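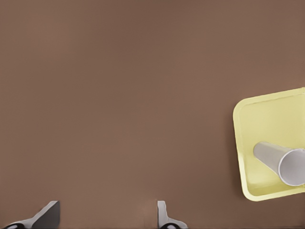 A paper cup on its side in a yellow tray.

Can a robot clear the table yet? I get asked this a lot, mostly by kids who'd love to skip their turn!

Picking up a cup sounds like the easiest chore in the world. You grab it and you're done. But a robot has to work out where the cup is, which way it's lying and how hard to squeeze (paper cups crumple, as you know if you've ever squashed one). Then it has to set the cup down without knocking it over.

So robots practice, and lots of them start out on a computer, in a kind of pretend kitchen. A pretend cup never gets soggy, and you can try again 1,155 times and never have to mop the floor. I'd have given up by try 47.

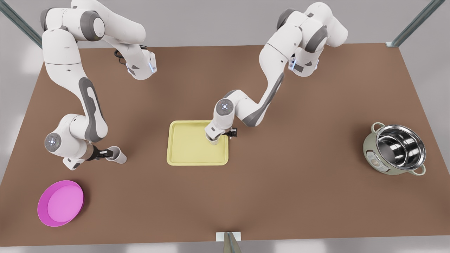
Will a robot do my chores soon?
Some robots can do one small job, like moving cups, if the table is tidy. A messy kitchen with a dog running through it is still much too hard, so you'll be on dish duty for a while.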